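FOR IMMEDIATE RELEASE

Stasine pauses tube-handling software after grippers let go early

ORNPORT, 2023-08-18 – Stasine, which makes control software for laboratory robot arms, is asking customers to stop using version 7 of its Tapia tube-transfer package and go back to the previous release. Under certain conditions, version 7 opens the gripper before the tube has reached its hole. Gravity then finishes the job, with mixed results.

No one has been hurt. The fault was found at the company's own test lab in Ornport, where an arm moving small plastic tubes from one rack to another dropped 200 of them over a weekend run of 2,000 transfers. The software recorded every one of the 2,000 as a success. The morning staff, who had the advantage of being able to look at the floor, recorded it differently.

"The report on my screen was the best we've ever had," said Padmavathi Acharya, head of product safety at Stasine. "I had it open while I was picking tubes out from under the bench."

The cause is a timing error. Tapia tells the gripper to open when the arm reports that it has arrived. In version 7, a change meant to save time at each stop let the arm report its arrival while it was still on the way down. On most moves the difference was too small to matter. When the arm was running at full speed and the two racks stood at a slight angle to each other, the fingers could open almost an inch too high.

A second error kept the first one hidden. The check that should confirm a tube is in place was reading the gripper, finding it empty, and taking that as proof of delivery. An empty gripper does mean the tube has gone somewhere. 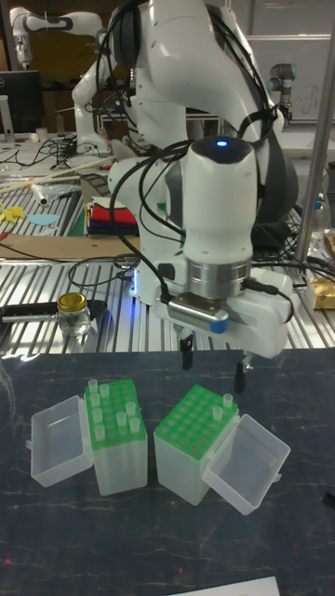
A Tapia test station at Stasine's Ornport lab, with the gripper over two open tube boxes.

Stasine has repeated the fault on arms from more than one maker and is satisfied that the problem lies in its own code. The arms went where they were told and the grippers opened when they were told. The company had briefly suspected the racks, and would like to withdraw that suggestion.

Customers running version 7 should do the following:

Stop any unattended tube transfers now.
Go back to version 6, using the rollback option in the Tapia service menu.
Check by eye any rack filled under version 7. The transfer log should not be used for this.
Treat any dropped tube according to the lab's own spill rules, whatever the log says became of it.
Keep hands out of the work area until the arm is fully stopped. A gripper that reports itself finished may still be moving.

The last point applies to every version. Because version 7 can show "complete" while the arm is still traveling, Stasine is asking labs to go by the arm and ignore the message on the screen.

Bindu Arumugam, who manages the sample room at Gallano, an early user of the package, said her team switched back on the day they were called. "We lost 2 tubes, both of them water," she said. "We'd been wondering why one rack kept coming up short when the computer was so pleased with itself."

A corrected release is planned for November. It will wait for the arm to stop before opening the gripper, and it will look for the tube in the rack. Until then, Stasine will check returned log files for affected customers at no charge and will help with rollbacks by phone. Anyone with a stack of unusually perfect reports is encouraged to call first.

About Stasine
Stasine writes software that moves small things between other small things in laboratories. The company is based in Ornport.

Media contact: Press Office, Stasine, Ornport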